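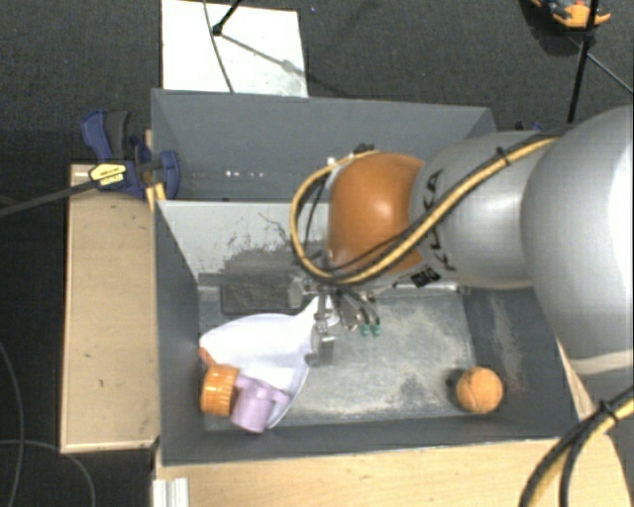
*Cell 2, arm over the pick bin, seen from the fixed camera.*

# Bin-picking cell, monthly inspection

**Site:** Siltton workshop, Cell 2
**Date:** Aug 14, 2018
**Arm:** KUKA
**Bin mount and cable routing:** Bitar
**Controller hours at start of check:** 1876
**Last full check:** May

Marks: OK, WATCH, FIX. "Fine" is not a mark. Neither is a drawing of a thumb.

## 1. Before going in

- [x] Cell in manual, key in your pocket. **OK.** In the pocket, please. The hook by the door is where keys go to be borrowed.
- [x] E-stops pressed and reset, pendant and door. **OK.** The door one still needs a proper shove.
- [x] Floor walked for cables. **WATCH.** Two thin gray ones cross on the floor at the bin's left side. They are signal lines and carry nothing exciting, but they catch a boot as well as any other kind. Cable cover requested in May. Requested again.
- [x] Camera view matches the saved reference. **OK.**

## 2. Cable bundle on the arm

- [x] Ties present and tight. **WATCH.** The tie on the silver link holds, but its tail is sticking straight up. Trim it flush. A long tail snags, and a tail cut at an angle will open your knuckle, as the first aid log can confirm.
- [x] Loop by the orange joint cover has slack at both ends of wrist travel. **OK.** Jogged slowly, both directions. The loop is generous. Whoever routed it had been burned before.
- [x] Connector at the loop fully seated. **OK.** Pushed it, didn't move. Do not pull it to find out.
- [x] Jacket free of rub marks where the bundle passes under the cover. **OK.** Use a flashlight and a finger. The black cables hide wear much better than the yellow ones.
- [x] Lower bundle, at the front right corner. **OK.** Lies over the wood. If it starts to polish a groove there, write it down here and not on the wood.

## 3. Gripper

- [x] Bracket screws at the paint marks. **OK.**
- [x] Finger tip square, no burrs. **WATCH.** Slight rounding on one corner. It will do until the next check. Spare is in the Pelero drawer, under the things that are not Pelero.
- [x] Small green tips straight, wires not pinched. **OK.** They are not handles.
- [ ] Grip force at the 700 setting. **FIX.** Gauge battery dead. This line stays open until someone buys a battery, a purchase now in its second quarter.

## 4. Bin

- [x] Clamp at the back left corner tight. **OK.** Took a quarter turn. It takes a quarter turn every month, so either the clamp is walking or I am getting stronger.
- [x] Clamp label readable, jaw clear of the arm's path. **OK.**
- [x] Wooden boards flush to the bin. **OK.** Smudge on the left board wiped at. Smudge unimpressed.
- [ ] Floor of bin clean. **FIX.** Dusty patches in the middle and toward the right, with scuffs under them. The dust wipes off, the scuffs are permanent. Vacuum, then a damp cloth. No solvent, no air gun — the air gun moves the dust from the bin to the gripper.
- [x] Back panel checked for contact marks. **WATCH.** Plenty, heaviest near the lower middle. Compare with the May photo before blaming the last program change. If they have spread, raise the back-wall clearance by 5 mm and rerun.
- [x] Test items are from the approved tub. **OK.** The big white one, the ribbed orange cap, the lilac cup shape and the ball. Put them back in the Tutonura tub afterward. The ball goes in last and the lid goes on at once.

## 5. Slow run

- [x] 5 picks in manual speed, hand on the enable switch. **OK.** No odd noises. One normal noise that always sounds odd.
- [x] Arm clears both side walls on exit. **OK.**

## Open items

1. Gauge battery, then grip force check.
2. Vacuum and wipe the bin.
3. Trim the tie tail.
4. Floor cable cover. See May.

Cell released for manual speed only until items 1 and 2 are signed off.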